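Subject: Re: [Prusutcombe-hosts] Fitted sheets that won't stay put
From: Babita Sandhu
Date: Dec 7, 2022

On the list, Pal wrote:
> The fitted sheets we bought in April ride up at the corners
> after 3 washes. Is anyone else seeing this? I have 14 beds
> to make up and no time to redo them.

Same trouble in unit 2. I went back to the light blue ones and put the white pillows on last, after pulling the sheet down on all sides. It still wrinkles some below the pillow, and one corner sticks up a little at the left. 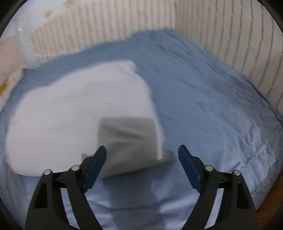 Protport wrote back off-list that drying on high is what ruins the elastic, and that low heat with the sheets taken out a little damp has kept theirs going for two years.

I'll try that with the next load. Pal, if you want to swap a few sets before then, the spares are on the lower shelf in the linen closet.

Babita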